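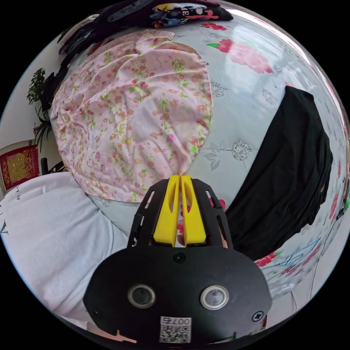

Sunday, late – the fabric pile

Well, I finally did it. I dragged the whole fabric pile out of the hall closet and dumped it in the kitchen, and I've been sorting ever since lunch with one long break for toast. I had the good intention of doing this back in October and we all know how that went.

The pale pink one with the little flower sprigs came up early and I lost a good ten minutes to it. Pink and coral flowers and those tiny green leaves, so pretty, and creased like you wouldn't believe. I had it all bunched up on the table, on top of the shiny patterned tablecloth, and flowers on top of a busy print is a LOT to look at. Pringle (the cat, for future me reading this when I'm ninety) kept trying to get up there and was removed three times.

Anyway, I'm keeping it. I don't care that I said I'd be strict. It needs ironing and then it can go on the shelf in the bedroom with the summer things, and if I still haven't touched it by next year I'll think again.

The rest went faster. Old dish towels into the rag bag, the scratchy brown curtains into the car for the Stovcombe thrift store, and one fitted sheet that fits no bed we have ever owned. I fold those by rolling them into a ball and shutting the door quickly. Ewan called in the middle of all this to ask if I had any plain cotton he could use for paint cloths, so he's getting a bag of the ugly stuff when he comes by, and he'd better bring my cake pan back!

I did find the blue tablecloth I thought I'd left at the Zudside house – it was inside a pillowcase, inside another pillowcase. Must have been very pleased with myself when I put it there. It has a wine stain on one corner but I can put the fruit bowl on that.

Still to do: the basket of mending, which I've pushed under the bench with my foot. Also buttons. Also I need thread, white and something close to coral, and the iron is leaving drips again so I should clean it before it goes anywhere near the pink.

My back hurts. Going to have a bath and leave the rag bag where it is till morning.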